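Film Criticism and Reviewing, Unit 4
Handout: plot summary, comparison, and evidence in the short review
Instructor: Glenys Tipoki

Read before the session of 26th February. Bring a printed copy of your draft with the word count written at the top.

## 4.1 Scope

Unit 3 dealt with the full-length essay, where space is not a constraint. Unit 4 deals with the short review, defined for this course as a piece of 673 words or fewer on a single film, written for a reader who has not seen it. The limit is taken from the page template used by the student paper. Drafts over the limit are returned unread.

The term "review" is used throughout for this form. "Criticism" is used for writing that assumes the reader has seen the film. The two overlap in practice, but the assumption about the reader changes what may be disclosed and how much must be explained.

## 4.2 Plot summary

A review needs enough plot to make its judgments intelligible. The working allowance is 20 percent of the total length. Most first drafts submitted last term used more than half.

Summary in a review has three functions:

1. It identifies the premise, meaning the situation in place by the end of the first act.
2. It names the characters whose performances will be discussed later.
3. It supplies context for specific scenes cited as evidence.

Any sentence of summary that does none of these should be cut. The usual offenders are subplots, backstory, and the order in which minor characters appear.

Summary is written in the present tense. Production history is written in the past tense. Mixing the two inside one sentence is permitted if the verbs are unambiguous: "Soler shot the ferry sequence in May, and it looks colder than the rest of the film."

### Disclosure

The first-act premise may be disclosed. Events after the midpoint may be described only in general terms. If an argument depends on the ending, describe its effect and leave out its content. "The final ten minutes abandon the question the film has been asking" is acceptable. Naming the person who turns out to be the father is not.

## 4.3 Comparison

Comparison to other films is the most common device in the short review and the most commonly misused. A comparison must state the respect in which the two films are alike or different. A bare title carries no information for a reader who does not know it.

Weak:

> *Ninarard* feels like a lost crime picture from the seventies.

Usable:

> *Ninarard* borrows its structure from the seventies crime picture: a long, nearly silent robbery at the start, then an hour of men in parked cars deciding whom to blame.

The second version can be understood by a reader who has seen no crime films at all. It also makes a claim that can be checked.

Two comparisons is the maximum at this length. Comparisons to the director's own earlier work count toward the total. Comparisons based only on shared cast should be avoided unless the casting is itself under discussion.

## 4.4 Evidence

Each evaluative statement in the review must be attached to something on the screen or the soundtrack. Adjectives such as "gripping," "uneven," and "stylish" are conclusions. They are allowed after the evidence and should not stand in for it.

For the exercise in class we will use the opening reel of *Skidix* (dir. Anselmo Soler). Watch for the following: length of takes before the first line of dialogue, sources of light inside the workshop, and the point at which music enters. Write down what is there before writing down what you think of it. Students who reverse the order tend to remember only the details that suit the opinion.

A note on technical vocabulary. Terms such as "rack focus" and "sound bridge" may be used if the sentence can be followed by someone who does not know them. "Cinematography" should not be used as a synonym for attractive scenery. "Editing" should not be praised or blamed without reference to a particular cut or sequence.
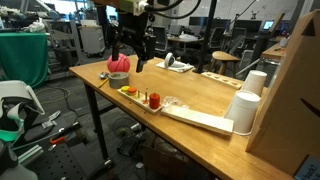 ## 4.5 Performance

Performance is the hardest element to describe in a small space. The recommended method is to select one moment and report what the actor does with voice, face, or body. The selected moment should be typical of the performance as a whole. If it is an exception, say so.

From a published review of *Akbulut* by Sinan Karabulut:

> As the older brother, Kadir Tokgöz answers each question a half second early, as if he had rehearsed the conversation on the stairs.

The sentence is 24 words long. It identifies the role, the actor, a physical habit of speech, and an interpretation. The interpretation comes last and is marked as such by "as if." No adjective of praise is used, and the reader can still infer that the reviewer approves.

Do not attribute to the actor what belongs to the script. A badly written line delivered clearly is a fault in the writing. Where the source of the problem cannot be determined, describe the result and leave the cause open.

## 4.6 Openings

The first sentence must do one of the following: state the judgment, describe a moment from the film, or identify the film by type and premise. Openings to avoid:

- dictionary definitions
- the history of the genre
- the reviewer's expectations before the screening
- rhetorical questions
- box office figures

The title should appear within the first 27 words. The name of the director should appear in the first paragraph.

## 4.7 Assignment

Write a short review of any feature on the Preston screening list. Apply the limits in 4.1 through 4.3. Underline every evaluative statement and number it, then write the same number in the margin next to the evidence that supports it. Numbers without a partner will be discussed in the session.

Exchange drafts with your assigned reader before class. Readers should mark the following only: summary that can be cut, comparisons that state no respect of likeness, and evaluative statements that were not underlined. Spelling is not the reader's job at this stage.

Sibel Değirmenci will take the second hour, on revising to length. Her sample text is a festival report of 3,304 words, which the group will reduce to the course limit. Read it once in advance and do not mark it.

## Reading

Course packet, sections 9 and 10. Section 11 is optional and covers capsule reviews, which will not be assessed.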